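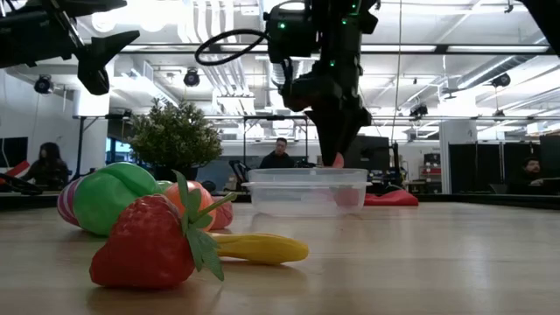
The toy food table at Brotthorpe, with the strawberry up front.

So my job that summer was to be wrong 300 times. I mean it, that was the protocol. Sunder had two arms and a policy we called Costik, and the idea I'd sold everybody on was that a robot learns more from watching you mess up and recover than from watching you do it right. Grab the banana badly, let it slip, fix it. Write down "slip." Do it again.

Do you know how hard it is to drop a plastic banana on purpose, and mean it? By the second week I was dropping it beautifully. Same angle, same little sigh from me. The data was garbage, and I could see that from the plots before I'd even finished my coffee - 300 recoveries bunched up in one tight knot, like I'd done one recovery and photocopied it.

I went home and tried to cook dinner and knocked over the salt, and I caught it against my hip without thinking. I stood there with salt in my pocket, thinking, well, there it is!

So I went in the next morning and changed the method. I'd run the arms with my left hand, after lunch, with the radio on, and I'd really try to get everything into the plastic container. No acting. The strawberry was the worst of them. It rolls on its leaves in this smug way and I started to hate it, and I'd hear myself talking to it while people two desks over pretended to type.

I only got 6 good sessions before the grant review. We trained on those, late, and I put the peach where Costik had never had it before and pressed go. The gripper closed on the edge of it and lost it. Then it waited, and I swear I held my breath with it, and it came back lower and from the side.

That was my move. The salt one, more or less, the one I do with my hip.

I wrote "slip, recovered" in the log and went to find Han's old radio, to turn it down.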